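In defence of putting the cushions back
April 2, 2024

Every few months somebody writes a piece saying that scatter cushions are a waste of money and time. The argument is always the same. You take them off to sit down, you drop them on the floor, and you put them back before bed so that you can take them off again tomorrow. I have read enough of these pieces to want to answer them.

My view is that most sofas are better for having cushions on them, that three is plenty for a big one, and that putting them back is a household job worth doing properly, like wiping the table.

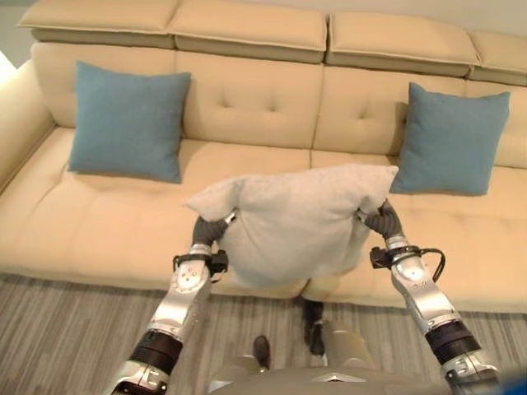 People who complain about cushions usually own too many. When we lived in the flat on Skovano Road I had 12 of them on a sofa meant for four people, and guests would perch on the front edge with their coats still on. A cushion needs a bit of seat left beside it. Put two blue ones well apart against a long cream back and there is still a stretch of sofa in the middle where a person can sit down without moving anything. Whether a third goes in that space is a matter of taste. I would put it there in the evening, once everyone has finished sitting.

Then there is the question of where cushions go when they are off. In our house it was the floor, and I don't think the floor is a crime. It does mean crumbs and dog hair, and it means somebody has to bend down later. My sister keeps a wide basket behind the door for hers. I tried that for one winter and found the basket was always full of newspapers.

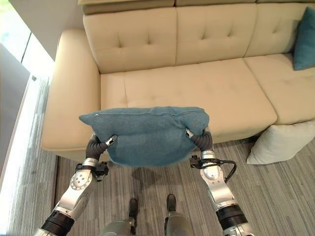 As for the putting back, I do it last thing, after the cups have gone to the kitchen. It takes less time than the kettle. I pick each one up by its sides, give it a shake, and stand it against the back with the zip facing down. I don't chop the top with the edge of my hand. I was shown that in the Hoxha furniture shop, where I worked on Saturdays, and I thought it looked silly then too. A decent cushion fills out again by itself if it is turned now and then.

Cheap ones don't, and here I have some sympathy with the other side. In October I bought a pair from Grendum for a bedroom chair and they were flat by Christmas. The covers were fine – it was the filling that gave up. I now buy covers and inners separately and go one size larger on the inner, so a 45 cm cover gets a 50 cm inner. 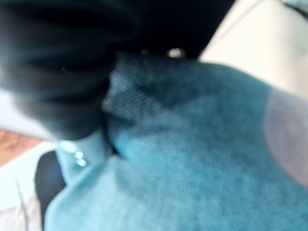 Fabric matters more than people expect. Anything with a soft, slightly fuzzy finish will stay where it is put, and anything shiny will slide down until it is lying flat on the seat. I would also say buy plain. Patterned cushions look well in a shop and are hard to live with on a sofa that already has buttons or tufts in the back. Two of one colour and one of a paler one will do for almost any room, and you can replace one without having to replace the lot.

The strongest point against all this is that it is done for show, and I accept some of that. I like coming down in the morning to a straight sofa. But the straightening is also how I find the remote control, the odd sock and whatever has been spilt. Our old Ferka sofa lasted as long as it did partly because its seat was looked at every day.

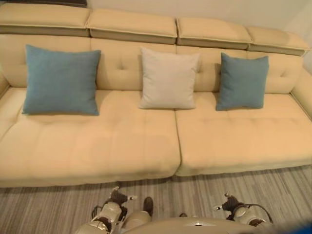
Saron Tefera, who read a draft of this, disagrees with nearly all of it. Her rule is that a cushion should be wherever the last person left it, and she says a sofa that is tidied every night makes people feel they ought to ask before sitting down. She does keep one for her back, an old brown thing with a torn corner, and it stays at her end of the sofa all year.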